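Stuvis Table Tops: FAQ

Quick answers, updated when we get a minute. Last big update August.

What sizes do you make?
Three standard sizes for the Konenix, two for the Balten. Custom up to 8 feet long. Longer than that, email first, we have to check the truck.

How much is a custom top?
Starts at $1249 finished, top only. Legs extra. Deposit is $200 and comes off the total.

Is the deposit refundable?
Yes until we cut. After that no, sorry.

Can I pick my own board?
At the Hegde Street shop, yes. Come before 3 pm, the saw runs after that and you won't hear a word we say. Online orders, we pick. Tell us "calm grain" or "busy grain" in the notes box and we'll do our best.

Will mine look like the sample?
Close. Not the same. It's wood. Color shifts a bit from board to board and so does the grain.

Does it come finished?
Matte oil unless you ask for something else. No gloss, we stopped doing gloss. Unfinished is fine too, takes a little off the price, but get something on it before you eat spaghetti over it.

How do I clean it?
Damp cloth, then dry cloth. Drop of dish soap for grease. No bleach, no scrubby pads, no spray with ammonia in it. Crumbs out of the corners with a soft brush.

Water rings?
Usually come out. Let it dry overnight first. Then fine sandpaper, light hand, go with the grain, oil over it. If the ring is black it's deeper and you should send us a photo.

Which way is "with the grain"?
Along the lines.

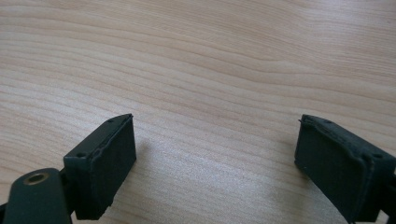
Where the lines bend, bend with them. Short strokes, don't press. Going across leaves scratches you wont see until the oil goes on, and then you'll see all of them.

How often do I re-oil?
Twice a year for a kitchen table. Desk, once. If water stops beading up it's time.

Hot pans?
Use a trivet. Please.

Can I put it outside?
No. Covered porch, also no.

My top has a slight bow in it, is that normal?
A little in the first winter, yes. Check the screws underneath, they should be snug but not cranked down. If it rocks or you can slide a coin under a straightedge, write to us with your order number.

Do Konenix legs fit a Balten top?
No, different hole spacing. We sell an adapter plate, its on the Parts page near the bottom.

How long is the wait?
Standard sizes, 3 weeks. Custom, 8. Longer before the holidays.

Do you take old tops back?
Ours, yes, for refinishing. Other makers', no room.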